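Laborbuch Simulation, Eintrag Dezember, angefangen 16:40

Texturrandomisierung, zweiter Durchgang. Ich schreibe das lieber gleich auf, bevor ich es wieder nur halb weiß, und Junaid übernimmt ja ab morgen die Auswertung.

Stand von gestern: Policy auf 800 Episoden trainiert, alle mit einfarbigen Arbeitsflächen. Im Evaluationsset (116 Startzustände, Küche mit Insel) lief sie auf hellen Platten ordentlich und brach auf Marmor ein. Shabnam hatte auf den Kontrast getippt, ich auf die Aderung. Heute deshalb beide Faktoren getrennt: einmal dunkle Platte ohne Muster, einmal dunkle Platte mit Marmor, Licht und Startzustände identisch. Ergebnis: dunkel allein macht der Policy fast nichts aus! Mit Adern geht es wieder schief, und zwar immer in der Anfahrt. Die Höhenschätzung aus der Handkamera springt von Schritt zu Schritt, während die Außenansicht stabil bleibt. Das ist ein viel saubereres Bild, als ich gehofft hatte. 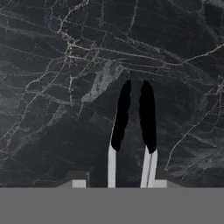
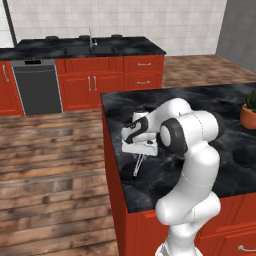 Schwarzer Marmor, Greifer leer: einmal Handkamera, einmal Außenansicht.

Nächster Schritt war dann naheliegend: Handkamera im Training zufällig mit geäderten Texturen hinterlegen, Außenkamera unverändert lassen. Johanna hat mir dafür ihren Texturgenerator aus Jedar gegeben (Branch "rizvi", nicht main, auf main fehlt die Skalierung der Adern). 418 Texturen erzeugt, zwei davon von Hand aussortiert, die waren komplett schwarz, vermutlich Seed-Problem. Finetuning läuft seit 14:15 auf Durau.

Erste Zwischenauswertung eben angeschaut, und das Springen in der Höhe ist schon deutlich kleiner. Ich freue mich wirklich, auch wenn es nur ein Checkpoint ist und ich den Rest der Kurve noch nicht kenne. Schön ist vor allem, dass die hellen Platten dabei nicht schlechter geworden sind (davor hatte ich etwas Angst).

Offen:
Skalierung der Adern variieren, bisher nur grob und fein, dazwischen nichts.
Araceli fragt, ob man den Effekt auch bekommt, wenn man die Handkamera einfach weichzeichnet. Gute Frage, kostet einen halben Tag, machen wir.
Holzmaserung testen. Wenn es an feinen, gerichteten Linien liegt, müsste die ähnlich stören.
Episoden ohne Objekt im Log extra markieren, im Moment landen sie im selben Ordner wie die Greifversuche und verfälschen die Quote.

Notiz an Junaid: Auswerteskript bitte mit festem Seed starten, sonst sind die Startzustände nicht vergleichbar. Ist mir heute früh passiert, hat mich zwei Läufe gekostet. Die alten Logs nicht löschen, Rukhsana braucht sie noch für den Vergleich mit dem Sendville-Set.

18:05 Checkpoint gesichert, Lauf geht über Nacht weiter.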